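Clernum Two-Arm Cloth Build
Home | Build Guide | Parts | Wiring | First Runs | Ask a Question
Print this page | E-mail this page

Section 2: Table, Cables and Your First Cloth

By Katherine Usuga

Okay, you've got both arms bolted together and they answer when you ping them from the Vonmont control program. If they don't, go back to the wiring section and come see me when they do. This section takes you from two arms that wave at each other to two arms that can take hold of a piece of cloth and pull it straight. It took me most of a February at my bench in the Grakstead workshop to get here, and you should be able to do it in an evening or two (my wrong turns are all in here, so you can skip them).

You'll need:
- both arms, with grippers fitted
- a table that doesn't rock
- clamps for the bases
- a few pieces of cloth in different colors and weights
- a tape measure
- painter's tape and a pencil
- hook-and-loop cable ties, the soft kind

CAUTION: Know where your power switch is before you start, and have it where you can slap it without leaning across the arms. Mine is on a cord at the front edge of the table. Long hair tied back, sleeves pushed up, no lanyards.

Setting up the table

1. Clear the part of the table between the arms. Spare cloth can stay on the table as long as it's off to the sides and outside the area the grippers will cross. I keep mine out there so I can swap pieces without walking off.

2. Clamp the two bases to the front edge, 412 mm apart, measured center to center. I tried wider and the arms ran out of reach before a folded towel was fully stretched. I tried narrower and the elbows knocked. If your arms are longer than mine, you'll want to play with this number, but start there.

3. Push down hard on each base and try to twist it. Any wiggle at the base turns into a much bigger wiggle at the fingers, so tighten until there's none.

4. Tape a line across the table where you want the cloth to end up. Pencil the position on the wood too, because tape gets peeled off in a shared shop!

5. Look at your light. Arms throw big soft shadows on the tabletop, and if you're using a camera to find the cloth, dark cloth on a shadow is a miserable combination. I moved my lamp four times before I quit fussing with it.

NOTE: A plain pale wall behind the table is a big help. My old spot backed onto a pegboard covered in tools, and the cloth finder kept picking out a pair of pliers with total confidence.

Routing the cables

Do this before anything moves. I didn't, the first time, and I pulled a connector clean out of its socket.

1. Move each arm by hand, power off, to the farthest place you'd ever want it to go. Leave enough cable at each joint to get there, then add a bit.

2. Let the cable loop to the outside of the arm where you can. A wide loop looks sloppy and works great. A tight one pulls on the gripper every time the wrist turns.

3. Tie the cable at the links, never across a joint.

4. Swing the arm through its full travel again and watch the whole cable. If a strand drops onto the table where the cloth goes, take up the slack at the nearest tie.

5. Power up. Check the indicator lights on the Mosquera gripper boards. Steady green is what you want. A blinking one means that board hasn't heard from the control program yet, so give it a few seconds and then reseat the plug if it's still blinking.

Teaching the two-handed hold

Start with cloth that's already folded into a strip. I know, it feels like cheating. But a flat strip has two obvious ends and doesn't flop around while you're working out which arm is which, and you'll learn a lot about your setup from something this easy.

1. Fold a cloth lengthwise by hand into a long, flat strip and lay it across the table between the arms, on your tape line.

2. In the Vonmont program, set the speed for both arms to 10 percent. Leave it there for this whole section. Please. I know it's slow.

3. Jog the right arm until the fingers are on either side of the right end of the strip, then close. I do the right side first out of habit, and either order is fine.

4. Jog the left arm to the other end and close.

5. Save this as your "both held" position.

6. Move the left arm outward a tiny bit at a time until the sag goes out of the strip. Stop there. If the cloth starts to lift off the table or an arm starts to hum, you've gone too far, so back up a step and save again. 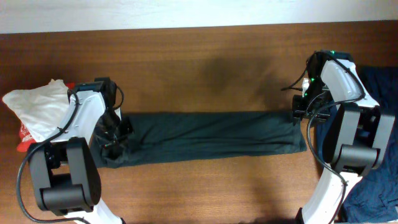
Figure 2-1. Green cloth folded into a strip, one end in each gripper. The left end is bunched up in the pinch; the right end is still square.

Don't worry if one end bunches while the other stays neat. It happens to me all the time, and the usual fix is to bring the fingers in a little lower and a little closer to straight-on. A few wrinkles along the strip don't matter at this stage either.

7. Open the right gripper, then the left, and back both arms away. Always open before you back away — I have launched more than one dishcloth.

8. Run it again from the saved positions without touching anything. Then run it again. When it'll do it over and over while you drink a coffee, go on.

CAUTION: Don't reach in to straighten the cloth while the arms are live, even at this speed. Pause the program first and wait for both arms to settle. The fingers don't look like much, but they pinch.

Setting the grip

Now for the fussy part. Thick, fuzzy cloth and thin cloth want different things from the fingers, and one setting won't cover both. I wasted a good while looking for the magic number before I gave in and saved two.

1. Pick your thickest cloth. Something with a nap to it, like fleece or terry, is ideal for this.

2. Open the fingers wide and bring them in so that a fold of the cloth drops into the gap. Switch the program over to the wrist camera view, because you can't judge this from where you're sitting.

3. Close slowly. Watch the fibers between the pads. They'll draw together toward the point where the cloth is held, like pleats.

4. Note the position reading when they do. On my right gripper it's 2,270 for thick cloth. Yours will be different, so write yours on a bit of tape on the bench.

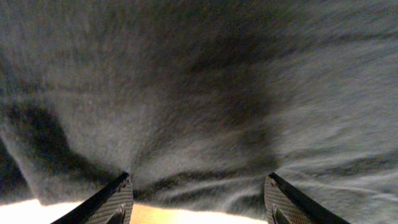 Figure 2-2. Wrist camera view of gray cloth between the fingers. Look at the crosshatch on the inner faces.

The crosshatched pads are what do the holding. If your cloth slides, try these before you crank up the force:

- Wipe the pads. Lint packs into the pattern and makes it slick.
- Check that the pads face each other squarely. One that's rotated a hair will only touch along an edge.
- Take a deeper bite, so there's more cloth down between the pads.

Only after all that would I raise the force setting, and then just one step at a time.

NOTE: The close-up view gets blurry when the cloth is right against the lens, and bright spots under the cloth can wash out completely. Both are normal for these little cameras. You're looking for the shape of the gather, so don't go chasing focus.

Picking up from a flat cloth

So far you've been handing the arms an easy job. A cloth lying flat gives the fingers nothing to get around, and poking straight down at it mostly gets you a scuffed table (ask me how I know). What works for me is to make a bump and grab the bump.

1. Lay the cloth down flat with one corner toward the middle of the table. Curl that corner up and over with your hand so it stands a little off the surface.

2. Bring the gripper in low, fingers slightly apart, with the tips just short of the curl.

3. Lower until the tips brush the cloth. You'll see it dimple in the wrist view.

4. Close all the way. The two fingers should end up side by side with only a narrow slit between them, and the cloth should bunch right at the tips.

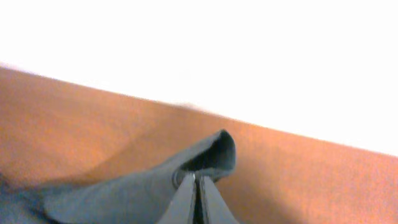 Figure 2-3. Fingertips just under the curled corner of the gray cloth. The curl bunches above them, a touch to the right.

5. Lift by the width of your thumb, pause, and look. If the corner came along, save the position. If it stayed on the table, lower the approach a hair and go back to step 2.

6. Once it'll take a curled corner, try one that's curled less. Then less again. I can get mine down to a pretty lazy bump before it starts missing, and I'd call that plenty for now.

NOTE: Wood shows shadows from the arm and the curl both, and in the wrist view a shadow beside the cloth can pass for more cloth. If your pickup keeps landing off to one side, move the lamp before you change any numbers.

If things go wrong

An arm stops halfway and won't go on. Usually a cable has gone tight. Pause, look along the outside of the arm, and give it slack.

Both arms move, but the strip ends up crooked on the tape line. One base has crept. Measure the 412 mm again and retighten the clamps.

The grip was good yesterday and it's lousy today. Clean the pads, then check you loaded the thick or thin setting you meant to. It's nearly always the second one with me.

The gripper closes but the position reading jumps around. Reseat the plug at the Mosquera board with the power off. If it still jumps, swap the cable with the one from the other arm and see whether the trouble moves with it.

Save your positions under a new name before you shut down, and park both arms with the fingers open and clear of the cloth. Section 3 starts from the "both held" position, so keep that one handy.

Print this page | E-mail this page
Previous: Wiring | Next: First Folds | Back to Build Guide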